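The Board I Can't Throw Out

I have a thing about work surfaces. Other people get attached to mugs or old sweatshirts, and I get attached to flat things that other things get done on. My best one is a big pale gray sheet that came home with me from the closing sale at Gallesance, the craft supply store where I used to spend my lunch hours (and far too much of my lunch money).

I paid 10 dollars for it, and I've had it for 17 years! It has been under birthday cards, model boats, a run of terrible lampshades and one entire set of curtains. I've moved apartments with it twice, and both times it rode in the front seat.

So when spring cleaning got as far as my work table this year, the board was the first thing I was supposed to be strict about. My sister had sent me a link to a decluttering plan called Noltik, where you pick up every single item and give it 2 minutes to make its case. I love a plan. I set the kitchen timer, made coffee, and went through glue sticks, dried-up markers and a drawer of paper I'd labeled "500 sheets, good stuff" (it was not good stuff).

Then I got to the board, and I let the timer run out and kept on looking at it. 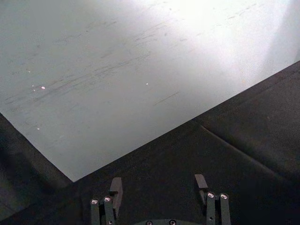 Page last changed in October

The scuffs all lean more or less the same way, and I think that's me, standing at the same side of the table and dragging things toward the same hand for years on end. The one long scratch I can date exactly — a metal ruler, a Firnlow lampshade kit and a phone that rang at the wrong moment. I was furious at the time. Now I'd miss it.

I did try a few things on the marks. Dish soap, then baking soda, then a white eraser, which is the one I'd go with if yours are only on the surface. Go lightly and follow the direction of the streaks. I stopped after one corner and put the eraser back in the drawer.

The board stays. The lampshades went to the thrift store on Huet Street, all four of them, and I hear one has already sold.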